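Skurnano releases Vaken 2, planning software for arms that handle household objects

Mar 11, 2018
By Consuelo Pacheco, Skurnano

Print this page | E-mail this page
14 shares | 3 comments

GRURKSIDE — Skurnano has released the second version of Vaken, its grasp planning and motion control software for single-arm robots. The release is available to current licence holders now and to new customers through the company's office in Grurkside.

Vaken takes pictures from a fixed camera and a wrist camera, works out where an object can be held, and plans a path for the arm to get there and carry the object to its goal. Version 2 changes how the software deals with objects that have handles, and how it uses the wrist camera once the fingers have closed.

The first version planned a grasp once, from the fixed camera, and did not look again until the arm had let go. This was fast and worked well with boxes and bottles. It worked less well with mugs, where a handle pointing the wrong way by a few degrees is enough to miss a peg.

"Customers kept sending us the same complaint in different words," said Jhonatan Londoño, who leads the planning team. "The arm picked the thing up fine, then tried to place it as if it hadn't moved in the fingers. So we went back and made the planner check."

In version 2 the wrist camera stays on while an object is held. The software estimates the angle of the object in the fingers, compares it with the plan and corrects the remaining path if the two do not match. If the correction would take the arm too close to something else on the table, the planner sets the object down and tries a different grasp.
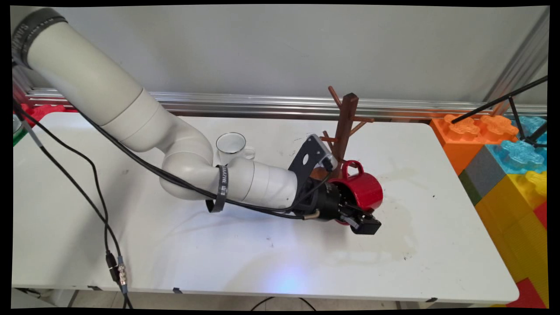 The arm holds a red mug on its side in front of the mug tree.

Mugs and a wooden mug tree were used for most of the development work. The pegs are short and angled, the space between them is tight, and a mug can be held by the rim, the body or the handle with different results for each. The team ran 889 trials on the mug task between October and the release. Of these, 402 used the new in-hand check from start to finish, and the rest were used to tune the grasp scoring or to compare the new planner with the old one.

Glossy objects also received attention. Bright reflections on enamel and glazed surfaces could be taken for edges by the earlier version, which then placed the rim or handle in the wrong spot. The new perception module compares several views taken as the wrist moves and gives less weight to any edge that shifts with the light. Clear glass is still difficult, and Skurnano advises customers to treat support for it as experimental in this release.

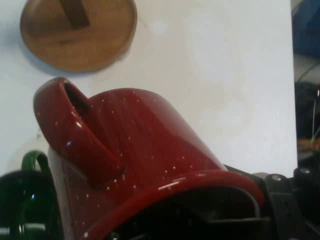 Wrist camera view of a speckled red mug in the gripper, with a second, darker mug beside it.

Duván Grajales wrote most of the new perception module. He said the wrist view is close and often partly blocked by the gripper, so the software has to make do with whatever it can see of the handle and rim.

"You don't get the whole mug. You get a piece of it, and another mug next to it, and you have to know which is which," Grajales said.

Other changes in version 2 include:

- A replay tool that lines up both camera views with the planned and actual path of the arm. Sessions of up to 2,000 grasps can be loaded at once.
- A simpler setup for camera calibration, which can now be done from the main window.
- Plain text log files — a frequent request from universities.
- A setting that limits wrist rotation, meant for arms with cables run along the outside.

The replay tool was built with help from Ifans, an integration firm that has used Vaken since its first release. Ifans tested early builds on its own equipment and reported some 500 faults and suggestions, most of them minor.

"We spend more time finding out why a grasp failed than we do programming the grasp," said Jairo Paucar, technical manager at Ifans. "Having the plan and the pictures side by side saves us going through folders by hand. There are still a few things on our list, and they know what those are."

Version 2 reads project files made in the first version, but grasp scores must be recalculated before they are used. The software does this when a project is first opened. Customers who wrote their own scoring rules should read the upgrade notes beforehand, as two of the older functions have been removed.

The upgrade is free for customers with a current support plan. Teaching licences are priced separately.

Media and licence enquiries: Consuelo Lozano, Skurnano, Grurkside

Print this page | E-mail this page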